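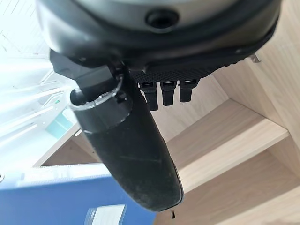 Where the Clastlow studios stand at the halfway mark

Hello again from the old Zakaria building! Since my January note we've signed leases on two more studios, which leaves only the corner unit (the one with the awful radiator) looking for a painter. Rents are holding at the level you agreed to, and I'd like to keep them there through the summer if the Levitbridge grant stretches.

The group show opened on a rainy evening and we still got 60 people through the door, plus a few who came for the dumplings next door and wandered up. Four works sold, all small. The two Clastlow dealers I'd been courting didn't make it, but one has asked for a studio visit, so fingers crossed!

Money: of the $2419 set aside for lighting, I've spent $1000 on track and bulbs for the front gallery. The rest waits on the electrician, who keeps moving the date. I'm a bit behind on the printed map of neighborhood galleries too. Kodau Projects changed its address halfway through and I had to pull the proof.

Next up is the open call. I'd love your thoughts on the entry fee before I post it.

Comments

printroom_annie: Is the corner unit big enough for an etching press?

Dumpling fan: Loved the show, please stay open later next time.

Recent updates
- January note: keys, paint and a leaky skylight
- How we set studio rents
- Getting to Clastlow by bus

Contact the studio office | Back to top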